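Handgreifer: Backen mit oder ohne Belag?

paweena_b
Hallo zusammen, wir vergleichen gerade zwei Sorten von Backen für unsere Handgreifer. Die Flidness sind aus hartem Kunststoff, die Terkport haben einen weichen Belag. Für Flaschen mit Pumpkopf bin ich mir nicht sicher, welche besser geeignet ist. Die glatten Flaschen drehen sich bei mir oft weg, wenn man sie oben am Hals fasst. Aufbau und Backen: 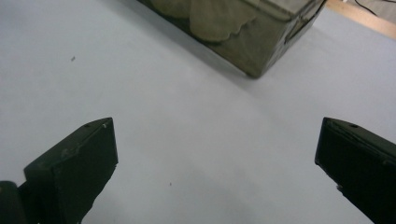
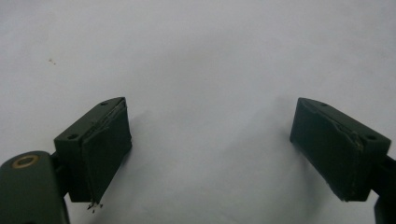 Am Tisch:
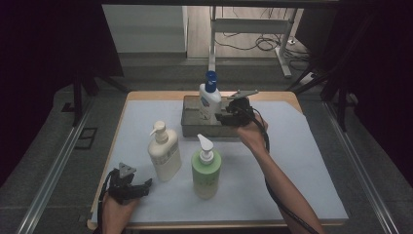
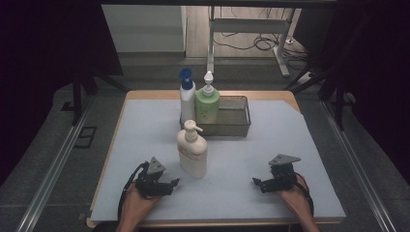 Bisher haben wir 276 Griffe gemacht. Mit Belag ist der Halt nach meinem Gefühl besser, aber der Rand löst sich mit der Zeit. Welche Erfahrung habt ihr?

Kamol65
Ich würde den Belag weglassen. Nach etwa 500 Griffen mussten wir ihn jedes Mal neu kleben, und danach stimmte die Öffnungsweite nicht mehr.

szuyu.liu
Da bin ich anderer Meinung, Kamol. Welchen Kleber habt ihr benutzt? Mit 2 mm Silikon hält es bei uns seit März.

Kamol65
Den normalen aus dem Set. Vielleicht liegt es daran, das gebe ich zu. Die Öffnungsweite muss man trotzdem neu einstellen.

paweena_b
Danke euch beiden. Silikon habe ich noch nicht probiert. Fasst ihr die Flaschen am Hals oder am Körper?

szuyu.liu
Immer am Körper, möglichst tief.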